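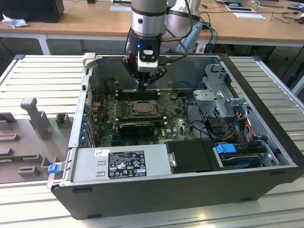 Go early and bring a sweater, my sister-in-law kept telling me, because the Drimutton cheese caves stay cold all year and the morning tour is the only one where they let you taste straight off the shelf. So I went early! Forgot the sweater, of course.

The open day is in June, and the drive from Tevell took me 70 minutes with one stop for coffee. Parking is in the lower field, then it's a steep walk up to the dairy (good shoes, please). They take 20 people at a time, and we all got paper hats.

The first room is where the milk comes in, and it smells sweet, almost like cereal. Then you go down to the caves, shelf after shelf of big wheels - our guide said 3197 of them that morning. She tapped one with a little hammer and let us listen for hollow spots. I heard nothing, but I nodded.

I came home with 2 wedges of the Bika, the nutty one with the gray rind. The Raju was too salty for me, though my husband would have bought the whole wheel. Lunch is cash only.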